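Dendwood Robotics Club
Minutes of the General Meeting, Oct 5, 2023

Chair: Yung-ching Su
Minutes taken by: Malachy Dolan

We got going a little late because the room was still being used when we arrived, but spirits were good and it was lovely to see so many new faces mixed in with the people who were here in the spring. Yung-ching welcomed everyone and asked the new members to say which part of the project they thought they might like to work on. Most said programming. A couple of brave souls said wiring, and they were applauded.

Minutes of the last meeting
Approved with one correction. The calibration script was written by the Trinholm team, and I had credited it to the Chung group. My apologies to all at Trinholm!

Bin picking project
This took up most of the evening, as it tends to. Yung-ching went over where we stand for the newcomers: the KUKA arm reaches into the gray bin, picks up one object at a time and sets it down outside, and our entry for the Gridovitz Challenge in April will be judged on how well it does that with objects it hasn't been tuned for. We are still practicing on the toy blocks, the banana and the ball, and there was a long and friendly discussion about whether we have become too comfortable with them.
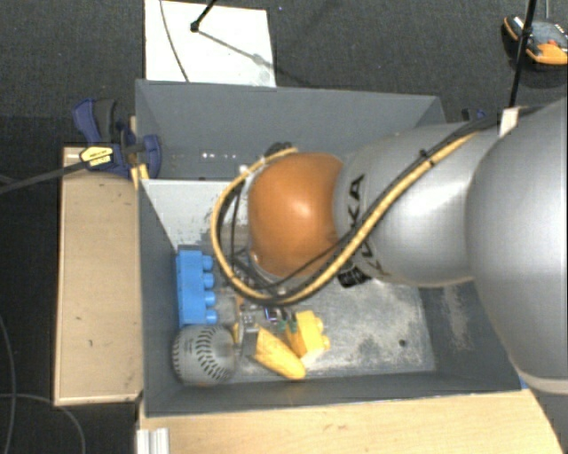 The corners remain our biggest headache. Malachy (that's me) reported that the planner gives up on anything resting close to a wall, and that of the last 7 failed picks I logged, most were of that kind. Yung-ching would like us to try nudging the object toward the middle first and then grasping it. Others felt we should teach the arm a steeper approach and leave the nudging for later. We went back and forth on this for quite a while and agreed to try both, with the nudge going first as it is less work to code.

There was also a good question from one of the new members about the cables along the arm, and whether they limit how far the wrist can turn. They do, and the limits are set in software. Please don't change those values without talking to Yung-ching.

Budget
We have $800 for the year. Entry to Gridovitz comes out of that, and we held off on any other purchases until we know the travel costs.

Actions
Yung-ching: write up the nudge routine and share it with the group.
Malachy: tidy the failure log and put it in the shared folder.
Trinholm team: test the steeper approach, three runs per object.
Everyone: bring one household object for practice, nothing breakable and nothing sticky, please.

Meeting closed at 7. Thank you to whoever brought the lemon cake.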